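Planning Next Year's Equipment Request

Tuesday, March 25, 2025

The draft equipment request for the coming year is due at the Skadden office in June, and I have been asked by several readers to set out how it is being prepared. The notes that follow are my own and do not commit the group to any purchase.

The request has 2 main lines. The first is a second two-arm unit, for which quotations have been received from Nernmont and Aoki. The second is spare parts and consumables for the unit already in service, which last year were paid for out of general supplies and were therefore never planned at all. I regard that as the more serious matter of the two. A new machine is approved once and then admired, while fingertips, covers and cables are needed every month.

Soft household goods are the work we have committed to for the year, and they are harder on the gripping surfaces than the earlier trials with boxed items. Any estimate taken from the boxed-item period will be too low.

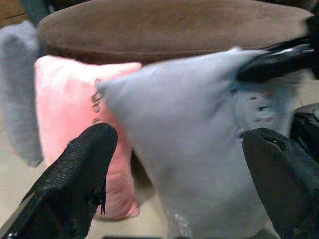

For that reason I have separated finger coverings from the general parts line and given them a line of their own. The present allowance is 22 sets for the year. Nernmont sells them singly, with a short lead time. Aoki sells them only in packs, at a lower unit price, and asks for payment when the order is placed. The Aoki price looks attractive until one considers that the covering material may change before the last pack is opened.

The same question arises with wrist cameras. Both firms include them in the quoted price, but only Nernmont lists a replacement separately. I have written to Aoki for a figure and will amend the draft when it arrives.

Floor space must also be entered in the plan, even though it carries no price. The current work is done in a furnished room, with ordinary chairs and cushions, and a second unit would need a comparable area with its own power supply. Our building agreement allows for this - but the electrical work would be charged to us, and it is not in either quotation.
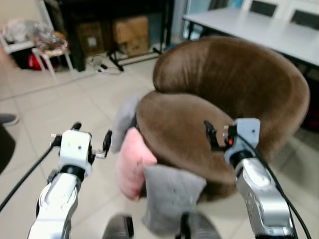 Both arms at work at the brown tub chair, with the cushions at its front.

Service contracts are the remaining point of disagreement. Nernmont offers 2 years of coverage with visits on request. Aoki offers a shorter term, renewable, and expects the customer to carry out minor repairs. Our staff can replace a finger or a cable without difficulty. A joint is another matter, and the days lost while waiting for a technician ought to be counted as a cost, although the request form has no box for them.

My present recommendation is to fund the spare parts line in full, to ask for the second unit as a separate item, and to accept the longer service term if the price holds. I have also asked Girka for a rental quotation, so that the purchase can be compared with something.
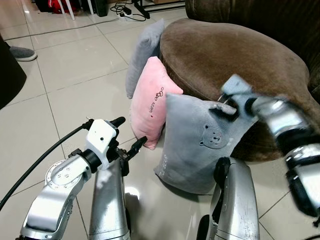

Wanda Ambrose wrote in reply to the draft that the rental figure should come first in the request, ahead of both purchase quotations, and that she would not sign for a second unit until the first has a full year of parts spending on record. She also asked that training hours be shown on their own line.

I have accepted the point about training hours. On the order of the figures I am less certain, and I will wait for the Girka quotation before revising that page.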